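Tuesday, Ulleo side

Left the Piltstead lot at 6:40 a.m. Minus nine at the car, no wind, high thin cloud. The lot was already half full of trailers, so the groomer must have been out overnight. Skins on at the gate. The first 400 meters of the forest road are flat and icy, and I carried the skis over two bare patches where the culvert runs under.

The lower track climbs through spruce at an even grade. Snow depth at the marker post read 474 mm, less than I expected for November at this height. The surface was a thin wind crust over dry faceted grains. Poles went through to the ground without much resistance. I dug a quick pit at the second bend, facing northeast, slope 30 degrees. Top layer failed on moderate taps, uneven break, short run. Stayed on the ridge line after that and kept out of the gully.

McKinnon hut at 9:15. The stove was laid but the wood box was low. Refilled it from the lean-to, ate one roll, changed gloves. The logbook has a new pen on a wire. The last entry before mine was a snowshoe party going over to Undutport by the lower pass. Their trail was still clear for the first stretch and then drifted in.

From the hut the route turns west and steepens. Ski crampons on for the last third. One kick turn was awkward because the left binding heel riser will not stay in the high position. The detent is worn and needs a new spring. On the summit by 10:50. The sign gives 1,759 m; my altimeter read low, so I reset it there. Visibility good to the south, cloud sitting on the Undutport side.

Descent by the east shoulder. Top section scoured, with sastrugi, not pleasant. Below the shoulder there was a sheltered strip of soft snow, boot-top deep, good for a dozen linked turns. I hit one rock under the right ski. Core not exposed, but the edge has a burr. The forest road was slower going down than it should have been. Glide wax was wrong for the cold.

Back at the car 12:35. Skins hung over the seats to dry. Road to Ulleo sanded as far as the bridge, packed snow beyond.

Evening at the rental. Filed the edge burr, waxed with the cold block, ordered the riser spring. Left knee stiff on the stairs, fine on the flat. Bed early.

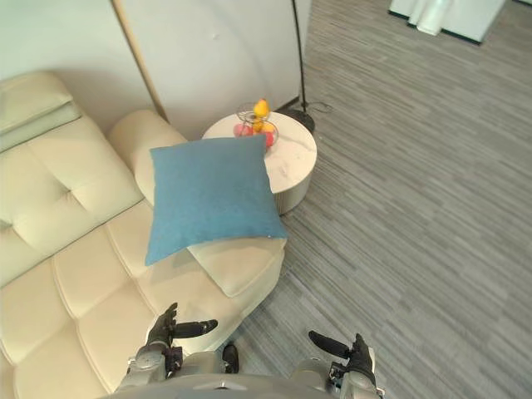 Wednesday

Snow from 5 a.m., wind northwest and rising. No tour. Drove down to Piltstead for stove fuel and a second roll of skin glue. The lift board had the upper chair on hold and the two beginner tows running. Will look at the ridge again once the wind drops.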